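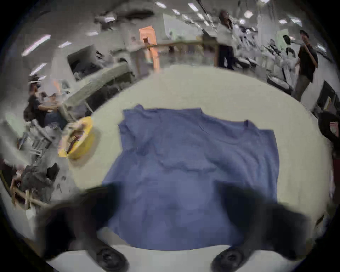 A blue T-shirt laid out flat, wrinkles and all.

Opinion > Home Life > Laundry

In praise of the big table

By Conall Egan
Saturday, 7:40 a.m.

Fold your shirts on a table! A big one, white if you can get it, with room on every side. I folded on the bed for years (soft, lumpy, hopeless) and my T-shirts came out like dinner rolls. On a hard top you can see every ripple across the chest and chase it out with your palm before the first fold. Misaki Honda, my neighbor in Natness, swears by her ironing board, and I love her dearly, but where do the sleeves go?

11 comments | 300 shares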